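Section 4: Lining the sorting bay

The Boklow bay ships as a bare floor and three bare walls. Line it before you hang any baskets. The wallpaper goes on more easily while you can still reach into the back corners.

What you need

Wall covering, one 10 ft roll (Gollard tree pattern or plain)
Floor covering, marble pattern, pre-cut
Smoothing tool and a sharp craft knife
Soft dry cloth
White cable ties, 20 supplied
Wire basket with hooks

Covering the walls

1. Wipe all three wall panels with the cloth and let them stand for 12 hours if you have used any cleaner.

2. Start with the back wall. The tree pattern has one full trunk per drop. Hold the paper up dry and move it sideways until the whole crown fits on the panel, then mark the top edge in pencil.

3. Peel back a hand's width of the backing and press the top edge down. Work downward with the smoothing tool, pulling the backing away as you go.

4. Trim at the floor line. Leave the roots of the tree showing if you can. Cutting them off makes the pattern look as if it has slipped.

5. Repeat for the left and right walls. The branches are not meant to match across the corners.

Note: Butterflies are printed between the trees. If one lands on a corner, shift the drop before you peel. Small bubbles can be left overnight and will usually flatten.

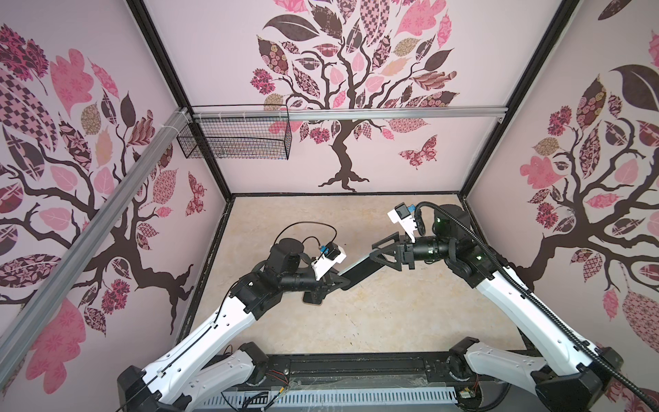

Caution: Do not use the knife against the floor covering. It marks easily and a cut cannot be repaired. Slide a piece of scrap card under the blade.

Laying the floor

6. Unroll the floor covering and leave it flat until the ends stop curling. In a cold room this can take most of a day.

7. Lay it with the veining facing whichever way you prefer, then push it up to the back edge first and the sides after.

8. Press the black trim down along the back and sides. The front is left open so the covering can be lifted for cleaning.

Hanging the basket

9. Hook the wire basket over the horizontal rail on the back wall. Keep it toward one side so the middle of the floor stays clear.

10. Use cable ties on the side rail as needed and snip the tails flush.

Sorting phones

Spread the phones out on the floor covering with a gap between them. Stacked phones scratch each other, and the camera bump on the one below takes most of the weight. Face up or face down makes no difference for sorting, but check that there is no grit underneath.

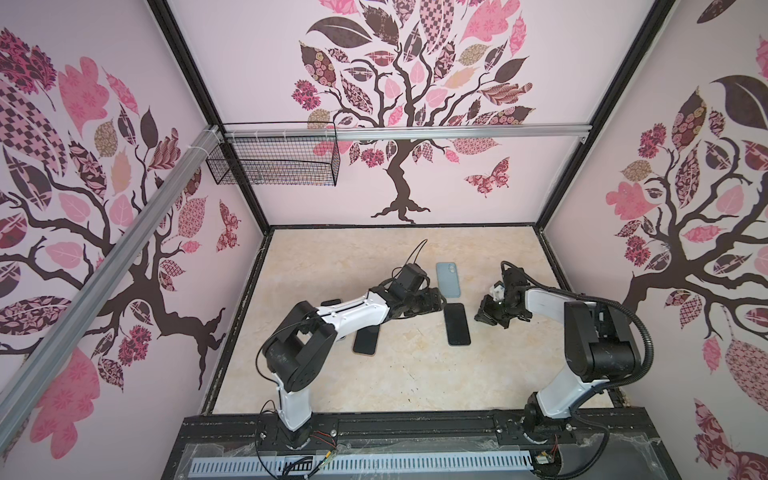
Fig. 4-2. Phones laid out on the marble-pattern floor, basket on the back rail.

Replacement rolls are listed under part 2220 in the Piren spares sheet. The Ait Ali plain liner fits the same panels and is applied the same way.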